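Industry > Automation > Buying & Budgets

Three grippers, one budget line
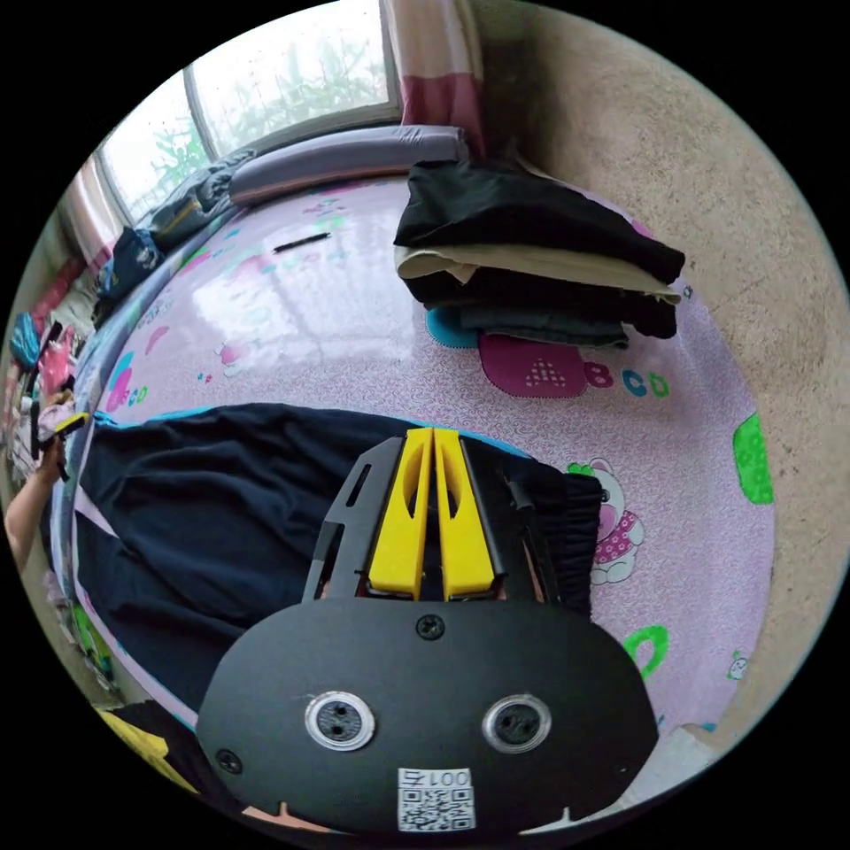
Yellow fingers on dark navy clothing, folded stack behind.

Edura's equipment lead had 24 minutes before a supplier call, so we kept it quick. Three hand-held units this year, not ten. "Fingers wear out. Budget for fingers," she said. Around $2000 set aside for spares – the Toker quote came in higher, Brano's had no freight in it.

Arms wait untill July. "Folding first. Then we'll know what reach to pay for."

Tagged: procurement, grippers

Related
Duan price list, revised
Leasing vs buying: a labour cost check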